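Hartley Museum of Photography Opens Gallery for Printing and Darkroom Equipment

Hartley, August 23, 2018 - The Hartley Museum of Photography has opened a permanent gallery devoted to darkroom and printing equipment, the first addition to its public rooms since the museum moved into the former Tinden Street telephone exchange. The gallery holds 190 objects, among them enlargers, contact printing frames, safelights, paper trimmers and developing tanks.

Most of the equipment comes from the estate of Terence Hollis, a portrait photographer who ran a studio in Hartley and bought used printing equipment from other studios as they closed. His family transferred the collection to the museum in February, together with his order books and a set of handwritten notes on paper and chemistry.

"Visitors are used to seeing cameras behind glass, and they ask very good questions about them," said Sunita Whitfield, director of the museum. "They ask less often how the picture reached the wall. Mr. Hollis kept the equipment that did that work, and he kept it in the order in which he used it."

The displays follow that order. The first cases cover film processing, and the later ones cover contact printing, enlarging, washing, drying and retouching. One bay is given over to the Odau, a folding enlarger sold by mail to amateurs who had no room for a permanent darkroom. The museum owns five of them, two complete with the original carrying case and instruction sheet.

A second bay contains the printing bench from the Hollis studio. Conservator Itzel Galindo cleaned the bench and its fittings over the spring and chose to leave the chemical stains on the work surface. The pencil marks along the back rail, which record exposure times for regular customers, have also been kept and can be read from the visitor side of the barrier.

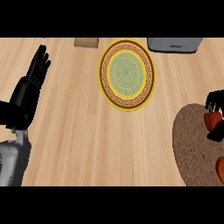 Study Room and Catalog

The order books and notes will be available in the museum's study room by appointment. The notebooks run to 796 pages in all and have been scanned in full. Senthil Pisharody, who prepared the catalog, said the entries are of interest to local historians as well as photographers, as they list the names of sitters, the number of prints ordered and the price paid.

Readers are asked to write to the study room at least one week before their visit and to state which years they wish to consult. The original volumes may be seen where the scans do not answer the question. Copies of individual pages can be supplied for private research. Requests to publish should be sent to the museum office.

Printing Workshops

The museum will also offer black-and-white printing workshops in the new teaching darkroom next to the gallery. Each session is limited to nine people and lasts a full morning. Hayley Ackroyd of the Hendine Print Workshop will lead the course, which covers test strips, contrast filters and basic dodging and burning. No previous experience is needed, but participants should bring a 35mm negative of their own. Paper and chemicals are included in the fee.

Bookings for the workshops are open at the front desk. Admission to the gallery is included in the standard museum ticket, and members enter free of charge. Large bags must be left in the lockers by the entrance.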